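Nellmont Rec Softball League, October captains' meeting
Minutes, as typed up by me (Ivana Benítez, Droka Diggers, shortstop and slow typist)

Thursday, 7 p.m., upstairs room at the Buchanan Street library

Who came: Krisztina Hegedűs (league chair, Fadeck Flyers), Zoltán Győri (umpires), Nermina Jurić (schedule and fields), Kwabena Frimpong (Buchanan Bombers, also our money guy), and me. Two other teams sent regrets. The Eastside captain sent nothing, so I'm marking them absent.

Krisztina got us going at ten past, once Zoltán had found parking. Last month's minutes were approved with one fix: I had written that the Bombers lost the makeup game 11-4 and Kwabena would like it known that it was 11-5. Corrected! Sorry, Kwabena.

Money

Kwabena passed around the season sheet. We took in $3918 in team fees and spent $2216 on field permits, which leaves $1702 before balls, bases and umpire pay. Balls and bases came to $729. He still owes the umpires for the last two weeks and will settle up with Zoltán before the next meeting. I asked whether we could get new scorebooks out of what's left (mine has been rained on so many times the pages have gone wavy) and he said yes, go ahead, just keep the receipt.

There was some back and forth on whether fees should go up next year. Nermina thinks the city will raise the permit price and we should get ahead of it. Krisztina would like to hold fees where they are until we see the new rate in writing. I'm with Krisztina on this one, mostly because I'm the person who has to collect from my own team and I know what they're like. No vote, back on the list for next time.

Fields

Nermina walked all three diamonds last weekend. Field 2 is in decent shape. Field 1 has the same soft spot behind second that it had in June, and she has put in another request with the parks office. Field 3 is the problem. She paced off the outfield and the left side is plainly shorter than the right, which those of us who bat right-handed have been enjoying very much all summer.

So do we move the fence, or move home plate? Zoltán says moving the plate means re-cutting the whole infield, and he doesn't want to umpire on a half-finished one. Kwabena wondered about a ground rule where anything over the short section counts as a double. I spoke up against that (I hit two out there this year and plan on more) and was told I have a conflict of interest, fair enough. We agreed Nermina will ask parks what it would cost to shift the temporary fence, and we'll decide after that. 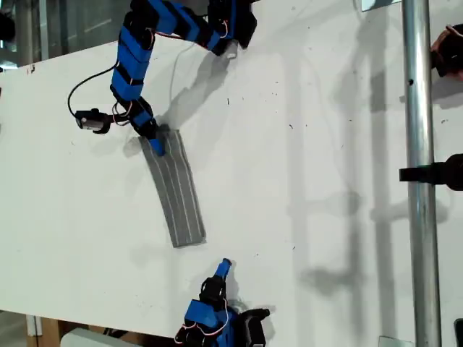
Also on fields: the lights on Field 2 go off at 9:30 sharp, and three late games this season were stopped in the last inning. Starting in spring, the late game begins at 7:45 with no new inning after 9:10. Moved by Nermina, seconded by me, passed with everyone in favor.

The arc rule

This took up most of the evening, and I'll try to get it down properly. Right now a legal pitch has to peak between six and twelve feet. Zoltán says his umpires can call the low end fine but the high end is guesswork, and he had complaints about it all year from both sides of the plate. He'd like to bring the top down to ten feet.

Kwabena, who pitches, doesn't love this. His whole game is the really high one that drops in at the back of the plate, and I can tell you from standing in against it that it's miserable to hit. It comes down so steeply that you get a tiny window to meet it square, and if you swing level you pop it up every time. He said a lower ceiling hands everything to the hitters. Krisztina pointed out that a flatter pitch also gets there sooner, so the batter has less time to wait on it, and maybe that evens out a little. We went around on that for a good while and Zoltán drew it on the whiteboard, with one curve for each height. I have to say the twelve-foot one looked pretty silly.

Motion to lower the ceiling to ten feet for the spring season, with a look back at midseason. Three in favor (Krisztina, Zoltán, Nermina), one against (Kwabena), and I abstained, because my pitcher would never forgive me either way. Passed.

Bats

Short one. We had 122 players on rosters this year and Zoltán's crew found four bats with cracks or rattles, all pulled before anyone got hurt. Bat check stays at the first game of each month. Please, captains, shake the bats yourselves before you hand them over!

Other stuff

Krisztina will write to the captains who missed tonight with the arc rule and the new start time.

Fall cleanup of the equipment shed is still open. I said I'd do it if one other person comes, and Nermina said she would if it isn't raining.

The lost and found box has three left-handed gloves in it and I'd love to know how. Bring your lefties by.

We wrapped up at 8:50. Next meeting is same room, same time, and Kwabena is bringing the fee numbers from the last few years.

Ivana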